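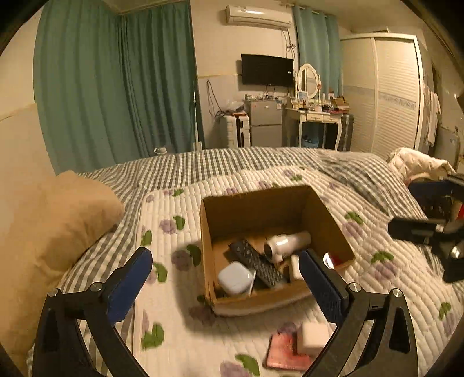

Cardboard box on the bed, remote and all.

Search this diary

2022-12-12

Up before six. Minus 30 on the porch thermometer and the truck plugged in all night, so it started. Porridge, coffee, second coffee in the travel mug. The furnace man was due at eight and I wanted the driveway clear for him. The snow was light and I had it done in under an hour, except for the strip at the road where the plow leaves its ridge. That took the pickaxe.

He came at twenty past nine. It is the blower motor, as I thought, and also a cracked inducer housing, as I did not think. He had the motor on the truck. The housing has to come from Bamard and they will not promise it before Thursday week. He put a patch on it with high-temperature sealant and told me to keep the detector in the hall, where it already was. The quote for everything is $1,962 with tax. I asked whether it was worth doing on a furnace of that age and he said he would do it if it were his, though he'd start putting money aside. I paid him for the motor and the call-out.

House was up to eighteen by noon. It had been twelve when I got up.

Lunch was the end of the pea soup. I stretched it with a potato and it was thin.

The pipes

The kitchen cold tap froze again overnight and let go on its own at half past ten. I have now tried the cupboard doors open, the heat lamp, and leaving a trickle running. The trickle works but I forget it. Went down to the crawl space after lunch with the flashlight and found where the old insulation has dropped away from the line, a good arm's length of it, right by the north vent. Wrapped what I could with the foam I had left over from September and stuffed the vent with a feed sack. I'm short one length of foam and one elbow. Also need tape, the foil kind. The hardware store in Pinach carries the foam but I have never seen the elbows there. Will have to be Lacroix.

No mice in the crawl space. Some old droppings by the sump.

The road

Lacroix and back is 271 km if I go round by the grain elevator, which I do in winter, since the river road is not kept up after the first storm. I had meant to go tomorrow but there is snow coming in and I'd sooner leave it a day. Phoned the feed store there and they will hold two bags of layer mash and a salt block until the end of the week. The hens are laying hardly anything. I gave them warm water twice and the cabbage stalks, and shut the pop door at three.

Phoned the clinic too. My appointment has been moved to January. They did not say why and I didn't press it. Refilled the pills by phone while I was on with them.

Eugénie Lemaire came by at four with the minutes from the hall meeting and a jar of crabapple jelly. She wanted to know if I'd take a turn at the rink shack over the holidays. I said I would do two evenings but not New Year's. We talked about the culvert. She thinks the municipality will have it done in spring and I think they'll gravel over the dip and call it fixed, as they did the last time. She stayed for tea and left before dark.

After she had gone I did a bit upstairs. Flowered pad on the bed, purple with green leaves, and the gingham blanket over part of it. It's the warmest room in the house with the stovepipe going up through it and I may well move in there until the housing arrives.

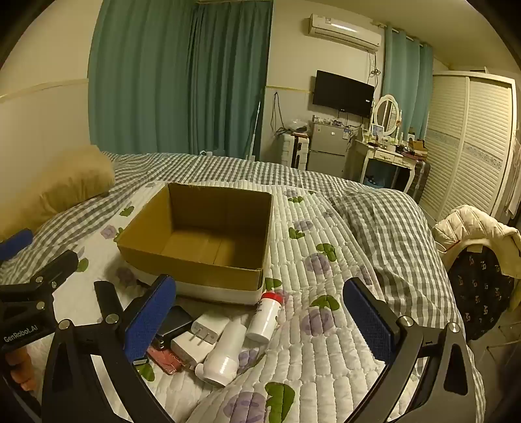 Evening

Supper was eggs, toast and the jelly. The jelly is very good, tarter than mine.

Read twenty pages of the Prultell book, the one on the survey crews. He is at his best on the food and the horses and tiresome on the politics in Ottawa, and I skipped most of a chapter. There is a good account of them wintering on the lake with the flour gone mouldy. I'll keep going with it.

Wrote three Christmas cards, which leaves the cousins and the people in Moose Jaw. Out of stamps.

Wind has gone round to the east. Thermometer up to minus 22. Furnace running steadily and no smell from it. Trickle on at the kitchen tap, I have just been to check.

For the list: foam, elbow, foil tape, stamps, lamp oil, colour film for the old camera if anyone still has it.

Filed under: Winter, House repairs, Daily notes

Contact | Copyright, all entries | Back to top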